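9 March 2018

Slept badly and was up before the alarm. Porridge, then two letters to answer, one to Buschmann over the invoice from January, which he still says he never had. I have sent him another copy and kept the receipt this time.

Went out after that to do the long path from end to end. I had been putting it off since my knee went. The doctor wants me walking every day on something level, and there is nothing more level in Flurodthorpe than the herringbone brick, apart from the bit where the red ramp goes up beside it towards the hedges. I left the ramp alone on the way out. Going up is no trouble but coming down is where the knee complains.

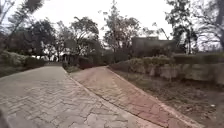
Torben Fröhlich caught me up before I had gone far. He had Cuno with him on the short lead. Torben laid paving for 29 years before his back gave out and he can't walk on any of it without looking down. He told me herringbone is what you want where there is any weight going over, as each brick is held by the ones next to it and they don't creep. He doesn't think much of the pink ones. He says the colour goes patchy whatever you pay for them and that he told people so at the time. I said I liked the pink and he let it drop.

We talked about his daughter's move. She has taken the flat above the Zellon shop, 46 steps up and no lift, and he is meant to be helping with the wardrobe. I said he should do no such thing with that back. He said he would only be holding the doors. I don't believe him.

Cuno wanted to be in the soil by the wall the whole way, nose down in the leaves. Torben pulled him out of it 3 times and then gave up and let him get on with it. I have been meaning to ask whether anyone rakes that strip. The leaves would do well in my compost and I could fill a couple of sacks if nobody minds. Must ring the council office and ask.

Torben turned back when his phone went and I carried on by myself towards the trees. I kept to the red band down the middle for most of the way and did not hurry.

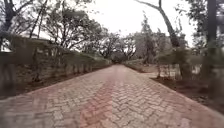
The long path, looking towards the trees.

Sat down for a while before starting back. Knee stiff on getting up but it eased off after a few minutes. Home by half past eleven. It took me 69 minutes there and back by the kitchen clock, with the talking and the sitting included, so the walking part was a good deal less. I shall write the times down from now on, to have something to show the doctor.

Soup for lunch and the rest of the rye loaf. In the afternoon I looked for the big rake and found it behind the bicycle with two of its teeth bent. Straightened one. The other will need the vice, and that is still under the paint tins.

Rang Torben in the evening. The wardrobe is going up tomorrow in pieces. I have lent him my trolley.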